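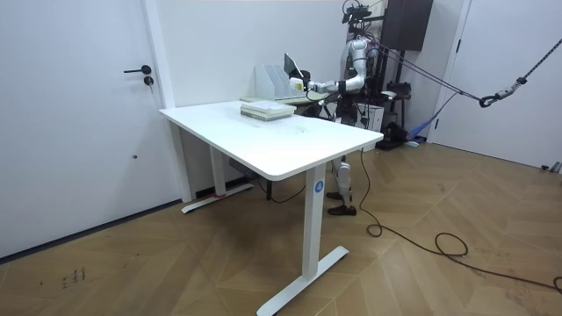
At Wavarard we rent single rooms by the month to people who work alone: translators, bookkeepers, tutors, people who are writing a thesis. We have 15 rooms in the Brenham house and 21 in the Rajan house. The rooms are plain on purpose, with white walls, a light brown wooden floor and a white desk whose height can be changed, and the door has its own lock under the handle. Before they visit us, people write with mostly the same questions, so I have collected the answers on this page. If your question is missing, please write to Ustyna Bondarchuk at the office.

*Last changed: 08/10/2018*

## Renting

**What is the shortest time I can rent?**

One calendar month. You can start on any day, and the first month is then counted by days. We do not rent by the hour or by the day, also not for old tenants. I am sorry for this, but the cleaning plan does not allow it.

**How do I give notice?**

In writing, 15 days before the end of the month. An email is enough. Please wait for our reply, and if it does not come in two working days, call the office. Once a message went to the spam folder and the tenant had to pay one month more, which we later gave back.

**Is there a deposit?**

Yes, one month of rent. We return it within 21 days after you hand back the key. Small marks from normal use are not taken from the deposit. Holes in the wall are.

**Can two people share one room?**

Two people can be written in one contract, if they use the room at different times. Matvii Polishchuk and Fedir Chornovol have shared a room in the Rajan house in this way, one in the mornings and one after lunch. For two people at the same time the rooms are too small.

## Keys and hours

**When can I come in?**

Tenants can come at any hour, also on weekends and holidays. The office is open Monday to Friday until four. The heating is lower at night, so bring a sweater if you like to work late.

**I lost my key. What now?**

Call Nazar Kushnir, his number is on the board near the entrance. He can open the room for you the same day. A new key you pay yourself. If the key was lost together with a paper that shows our address, we change the cylinder, and this you pay too.

**Do you go into my room when I am not there?**

Only for cleaning, if you asked for it, and in an emergency such as a water leak. For other repairs we agree on a time first.

## Mail and internet

**Can I use the address for my business?**

Yes, this is included. The name on the mailbox must be the same as in the contract. Packages are accepted during office hours and we keep them for one week – after that they go back to the sender.

**How fast is the internet?**

In Brenham the line is 1000 megabits, shared by the house. In Rajan it is slower for now, and we hope to have the same line there in September of next year. Video calls work well in both. You may bring your own router, but please tell us, because two tenants once disturbed each other for weeks without knowing it.

**How does printing work?**

The printer stands in the corridor. You receive a code called Minow, which is simply the name of our old booking program. Black and white pages are free up to a normal amount. If you need to print a whole book, ask first.

## Living together in the house

**Can I make phone calls?**

In your room with the door closed, of course. In the corridor and the kitchen please keep it short. The walls are good but not perfect, and singing teachers are asked to come for a test before they sign.

**Can I bring a dog?**

In Rajan yes, if the neighbors on your floor agree. In Brenham no, the owner of the building does not permit it.

**Who cleans the kitchen?**

A company cleans the floor and the surfaces twice a week. Cups and plates everybody washes for themselves. Food without a name goes out on Friday.

**How can I see a room?**

Write to Banafsheh Bakhtiari and tell her two times that are good for you. A visit takes half an hour. Please bring an ID if you think you may want to sign the same day.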